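Warkevero Community Laundry, Starkel Street
Monthly safety inspection, wash room, drying room and folding area
Inspected by: Nuwan Debnath
Accompanied by: Macarena Painemal
Date: 16 October 2022
Items carried over from the September sheet are marked C.

1. Exits and walkways
1.1 Front and rear exits clear: Pass
1.2 Rear door opens fully without a key: Pass
1.3 Floor even, no lifted tiles: Fail (C)
Comment: Tile beside washer 4 still lifts at one corner. Taped for now. Tape is not a repair. Refer to Fathima Sheikh.

2. Electrical
2.1 Test tags current on all portable appliances: Pass, except the garment steamer
2.2 Cords and plugs undamaged: Pass
2.3 Safety switch trips on test button: Pass, all three circuits
2.4 No power boards on wet floor: Pass
Comment: Steamer tag has expired. Unplugged and placed in the locked cupboard until tested.

3. Dryers
3.1 Lint screens cleaned and log initialled: Fail
3.2 Rear ducting attached, no crushing: Pass
3.3 Clearance behind dryers at least 10 centimetres: Pass
3.4 Cool-down cycle not bypassed: Pass
Comment: Log for the Patwary dryer has two blank days. Screen was cleaned during the inspection. Counter on that unit reads 3,133 cycles. Duct clean is due every 2,000 cycles and the last one is not recorded. Book it.

4. Folding area
4.1 Work surface stable, edges free of splinters: Pass
4.2 Folded garments stacked away from the front edge: Pass
4.3 No hot items stacked straight from the dryer: Pass
Comment: Stack height is well within the limit set in the site rules. 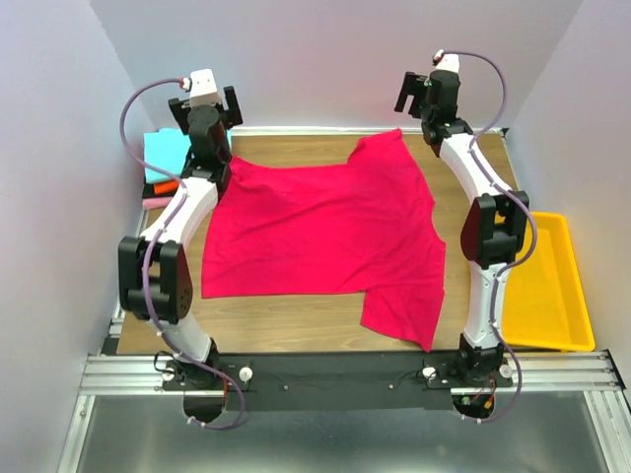
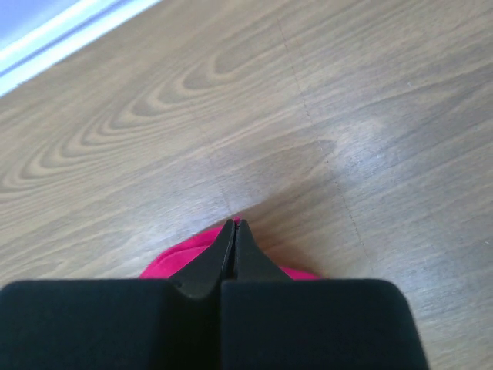
Wood-grain work surface, pink fabric on it. 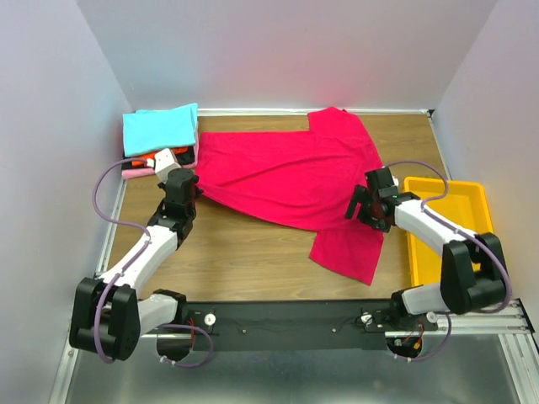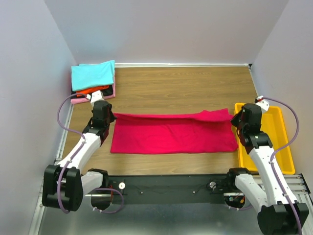 Can towels be folded as soon as the dryer stops?
Wait until the cool-down cycle has ended, then take the load out and spread it. Cotton that has held oil or massage cream can keep heating inside a tight stack, so those loads are left open on the rack until they are cool to the hand.

5. Chemicals
5.1 Safety data sheets on site and in date: Pass
5.2 Bleach stored apart from acid-based descaler: Fail
5.3 Decanted bottles labelled: Pass
5.4 Eyewash bottle sealed and in date: Pass
Comment: Descaler was on the same shelf as the bleach, one bottle, lid tight. Moved to the lower cabinet. Sandamali Wanigasekara to fix a label to each shelf.

6. Fire and first aid
6.1 Extinguisher gauge in the green: Pass
6.2 Extinguisher bracket secure: Pass
6.3 First aid kit complete: Fail (C)
Comment: Burn gel still missing. Skumik order not received.

Corrective actions
Floor tile: F. Sheikh, 21 days
Steamer test and tag: N. Debnath, before next use
Duct clean: M. Painemal, booking to be confirmed in writing
Shelf labels: S. Wanigasekara, 21 days
Burn gel: N. Debnath, buy locally if the order has not come by Friday

Copy to Edit Vass for the site file.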